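Rullbridge Riding Centre > Members > Arena and Yard Equipment > Fault log > Timing beam, indoor arena

Timing beam drops out on the second barrier

Status: solved, being watched
Area: indoor arena, pattern timing
Equipment: Egger two-post timing beam, Murkow display board
Opened in: December

First report

The clock starts correctly when the horse passes the beam, but on the way home it often does not stop. The display board continues to run until somebody presses the button in the judge's box. At the last practice evening this happened in 10 runs out of 30. The riders were patient, but it is not possible to hold the winter series like this, and the reining people from Wodatow have already asked if they should bring their own equipment.

It never fails at the start. This is the strange part, because the start and the finish use the same two posts and the same beam. The horse only comes through it from the other side.

What was tried first

Changed the batteries in both posts. No difference.

Cleaned the lenses with a soft cloth. There was a lot of arena dust on the left one. After this the fault was a little less frequent for one evening, then it was back as before.

Changed the cable between the receiver and the board for the spare one from the outdoor arena. No difference. The old cable was put back, so please do not look for it in the spare box.

Moved the posts closer together by one step. This made it worse, and two riders complained that the gate was too narrow for a horse coming home fast. They were right and the posts went back.

Second report

A member wrote that the fault comes mostly with the faster horses. We compared with the run sheet and this seems to be correct. The beginners who trot home are nearly always timed. The fast runs are the ones we lose. I asked the Egger service desk, and they answered that the beam must be broken for a minimum time before the post accepts it as a real horse. This is to stop birds and thrown sand from stopping the clock. The setting is inside the right post, under the rubber cap, and it is given in milliseconds.

Ours was at 430. I do not know who set this. It may have come so from the previous owner, who used the posts for driving and needed a slow setting for a carriage and pair. For a horse at full gallop it is much too long.

Why the start was always good

I was confused about this for some days. The explanation is simple when you stand at the gate. Our riders wait behind the line, and many of them let the horse walk or jog through the beam before they ask for speed. So the beam is broken long enough at the start, also for the fast horses. Coming home they are at full speed and the body is through too quickly.

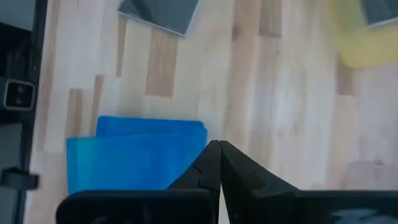

I changed the setting from 430 to the lowest step that the service desk recommended for ridden horses. For this you must take the cap off completely and hold the small button until the green light blinks. If the light is red, the battery is too weak to save the new value and the post will go back to the old one after it is switched off. This happened to me the first time, so I lost one evening – please check the light before you close the cap.

Test after the change

We made 15 runs with three horses, one of them the grey mare who was missed most often. All 15 were stopped by the beam, and the hand watch agreed well enough with the board. We also threw a handful of sand through the beam on purpose and the clock did not react.

One thing remains open. When the big door is open in the afternoon, the low sun comes directly onto the left post and the board sometimes shows "no signal" for a moment. This was there also before and I think it is a separate fault. Until it is solved, please keep the door closed during timed runs or turn the posts so that the receiver looks away from the door.

For the person who sets up next time

Posts on the marked places, lenses at the height of the horse's chest. Switch on the right post first, then the left, then the Murkow board. Walk through the beam slowly, then run through it as fast as you can. If the board misses you when you run, look at the setting again before you change anything else.

The paper instructions are in the drawer of the judge's box. They are in German, but the drawings are clear.

Comments (3)

barrel_and_bay: Thank you for this! My gelding had three lost times in one evening and I was beginning to think we were just unlucky. Will the lost runs count for the series or do we ride them again?

Reply from the equipment desk: The practice evening does not count for the series, so there is nothing to ride again.

greymareowner: We have the same posts at home and ours were also on a very slow setting. Changed it this morning, took five minutes. The rubber cap is a pain with cold fingers.

Contact the equipment desk | © Rullbridge Riding Centre | Back to top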